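Tõnu Butkienė
Thursday, December 18, 2025

Okay, I've finally done it. I have a breakfast table I love, in a room that never had a spot for one. Thread, because I have too many feelings about toast to fit in one post.

Some background: I run the break room for our floor at the Broltdale building (self-appointed, it was a coup). Until July we had a counter, a kettle and a drawer full of soy sauce packets. People ate cereal standing up over the sink!

I've been wanting a real breakfast corner ever since I stayed at a little guesthouse in Fedisberg, where every table had its own toaster. Its own toaster! You sat down, made your toast, and it was HOT when you ate it. I came home a changed person.

So, the rules I gave myself. Light wood table. A toaster within arm's reach of a chair. Nice cups, the kind with saucers. Something fizzy for the people who don't do coffee before ten.

The cups were the big splurge. White with a gold rim, and the saucer has a small gold design on it. I had a whole box of plain mugs in my cart and then I thought about drinking tea out of one of these on a gray morning and that was the end of that.

And yes, people use the saucers! I was told they'd go straight to the back of the cabinet. Spoons go there, tea bags go there, half a cookie goes there. Saucers are great and I'll be posting about them until I'm blocked. 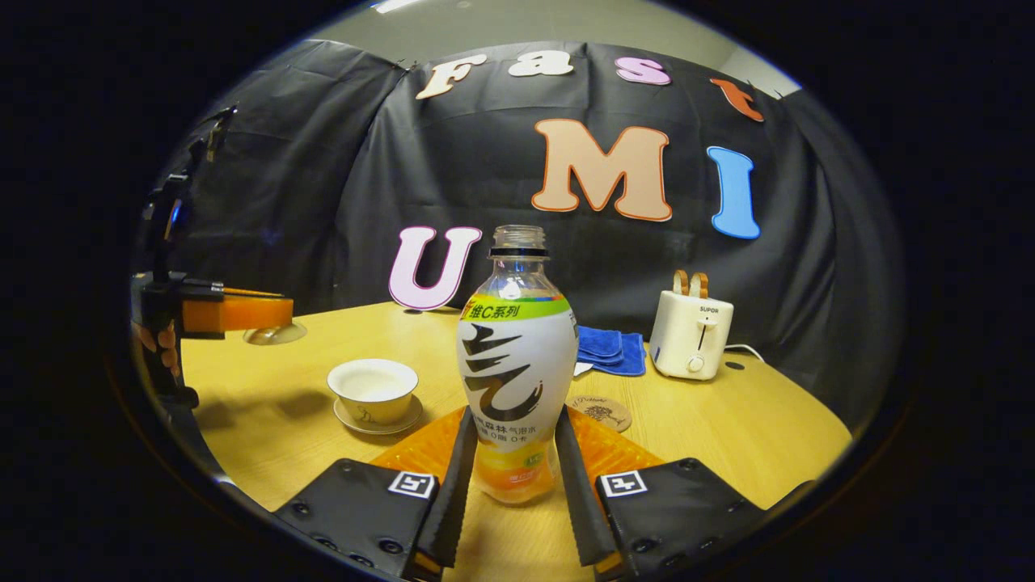
Next up, coasters. I went with cork, round, with a dark print that looks like a tree and some cursive writing on it. Cork is so good for this. It's quiet when you put a cup down, it weighs nothing, and if one gets ruined you don't cry over it.

Blue cloth: folded, on the table, always. I tried paper towels first and we went through a roll in 2 days. Now there's a cloth, everybody grabs it for crumbs, and it goes home with me on Fridays.

The toaster is a white two-slice SUPOR. I went back and forth on getting one that does 4 slices, and I'm so happy I stayed small. It leaves room for plates, and waiting for your turn is when you end up chatting. I learned more about the accounting team in one week of toast than in a whole year of meetings.

Drinks! I'm hooked on the sparkling water with the big black brushstroke lettering on a white label. It says 森林气泡水, so "forest sparkling water," which is the best name for a drink I've ever heard. There's a green and yellow band near the top for the vitamin C series, and it's 0 sugar, 0 calories. The bottle looks so cheerful next to the cups.

I know someone will ask about the big foam letters on the black curtain. I love them. Cream, white, pink, orange, all chunky and soft looking. A black curtain by itself can make a corner feel like a theater closet, and then you put a pink S on it and suddenly it's a party.

Total spend, since Rikier asked in the replies last time: 60 for the coasters, cloth and odds and ends, and 428 for everything together, table included. The cups are most of the pain. Zero regrets.

Still on my list: a butter dish with a lid, a better jam situation, and a small lamp for the dark months. Boonyarit makes a lamp I keep visiting online like it's a puppy.

If you've got a butter dish you love, please send me a link. Needs to fit a whole stick and survive being dropped by Kyle-types. Going to make toast now.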